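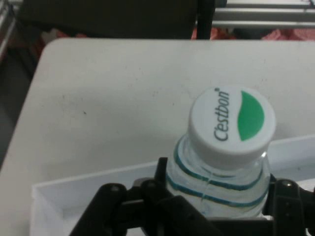 Lists > zunton-robotics > Club projects > Re: bottle task for the November meet

Kieran, and whoever else is still reading this thread,

> On 5/28/25 Kieran Lightfoot wrote:
> The Plorkela arm did 142 bottle pickups this week and dropped 13.
> I think we can call the grasp finished and move on to pouring.
> Cordeiro's rules only say "a standard drinking bottle" so we
> should be fine with what we have.

I don't buy "finished." Was that all one kind of bottle, set down in one spot? The C'estbon bottle has a stiff cap and a nice white cap edge for the wrist camera to find, and the neck gives the fingers something to close on. Swap in a squat bottle with a dark cap and I'd like to see the number again before anyone writes a line of pouring code.

Also, white tray on a white table. How does the code know where the tray wall is? Last time I looked, the answer was a fixed offset typed in by hand, which is fine until somebody bumps the table. Cordeiro's people will set up their own table – they did it last year, and the Zullent team spent the whole first round closing on air.

And 13 drops out of what, exactly? If the 142 includes the runs where a student nudged the bottle back into place first, throw those out. The log in folder 3501 doesn't say.

What I'd ask for before we move on:

- 2 more bottle shapes
- tray moved between runs, by someone not running the code
- every drop written down with a reason, even if the reason is "no idea"

Pouring can wait a couple of weeks. I'll bring bottles.

Dana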